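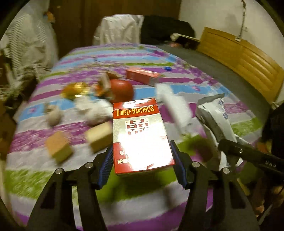
MEDIA RELEASE

For immediate release

Brotomari publishes second edition of bedroom sorting guide

FLETMONT, March 2018. Home organisation firm Brotomari has released the second edition of the Ladano Guide, its written procedure for sorting and putting away small household items in bedrooms. The new edition replaces the first in full and applies to bedrooms in flats, share houses and detached homes.

The guide covers loose items that collect in a bedroom but do not all belong there: packaged snacks, fresh fruit, small boxes, cigarette packs, bottle caps, sponges, soft toys, wrappers and similar. Clothing is covered only where it has been left on or beside the bed. Wardrobe interiors, books and electrical equipment are outside its scope.

Brotomari collected 723 completed household worksheets in preparing the revision. Each worksheet recorded where items were first gathered, which categories they were placed in and where they were finally stored. The bed was named as the main gathering surface on 85 per cent of worksheets. The first edition had assumed a desk or floor area would be used.

"The earlier text asked people to clear a patch of floor before they started," said Torunn Lindqvist, technical editor of the guide. "Most households in the worksheets went straight to the bed. We have rewritten the opening section around that surface and taken out the floor layout diagrams."

Main changes

Surface preparation. The duvet stays on the bed and is pulled flat to the corners. Pillows are moved to the head end. Blankets and clothing already on the bed are bundled together at the same end and dealt with last. A patterned or striped duvet cover may be used as it is. Households that found small items hard to see against a busy pattern can lay a plain sheet over the top.

Food. Unopened packaged food and whole fruit are now separate categories. Fruit goes to the kitchen as soon as the first pass is finished. Opened snack bags are clipped or emptied before they leave the bedroom, and crumbs are shaken from the cover outdoors.

Tobacco products. Cigarette packs, full or empty, are treated as a restricted category along with lighters and matches. They are removed first and stored out of reach of children. Packs are to be opened and checked before disposal.

Soft goods. Plush toys and sponges are no longer listed together. Toys are checked for washing labels and returned to a shelf or tub. Sponges go to the bathroom or laundry according to use, and any without a known use are discarded.

Boxes and wrappers. Cartons are checked and flattened if empty. Foil and mixed-material wrappers are held in one bag until the household has confirmed what its local council accepts for recycling.

Small parts. Bottle caps and anything of similar size are placed in a lidded container during the first pass. The worksheets showed these were the items most often lost in bedding folds.

The procedure now consists of two passes. In the first, items are picked up one at a time and grouped by category. In the second, each group is carried to its storage location. The first edition used a single pass, with each item carried away as it was picked up.

"Walking to the kitchen and back for every item was the most common complaint," said Ludger Kramer, who managed the worksheet programme. "Grouping first shortens the job, although it does mean the bed is out of use until the second pass is done."

The guide advises against starting late in the evening.

Worksheet and labels

The guide is supplied with the Quintana worksheet, a one-page form listing the categories with a column for final storage location. The form has been reset in larger type. Adhesive labels matching the categories are sold separately. Labels from the first edition can still be used, apart from the combined food label, which should be thrown out.

Availability

The second edition is available now from Brotomari in print and as a download. Holders of the first edition may request a download copy at no charge until the end of September. A large-print version is in preparation.

Media contact

Ivone Meireles
Publications, Brotomari
Fletmont

Review copies of the guide and worksheet are available on request.

ENDS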